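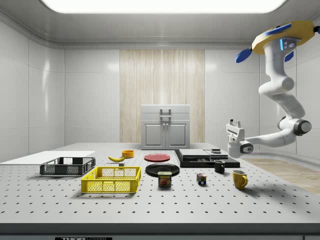
3 min read

Progress on the Barkent cell since November has been steady, if you measure it in paperwork. The simulated copy is now set up to match the bench, and the arm hangs from its yellow base with the gripper parked by the dark tray. Fernanda Frade has re-entered the mounting offsets, this time in the same units as everyone else. The SPAM can stays in the test set, despite a petition.

On the real cell, the wrist joint was regreased at 436 hours. The manual says 235. We have since found the manual.

Spending stands at 50 per cent of the grant. Still to do: recalibrate the gripper, replace one frayed cable and get a quote out of Slanina, in rising order of difficulty.

Contact: Mariann Kozma, Olen | © Olen 2023 | Back to top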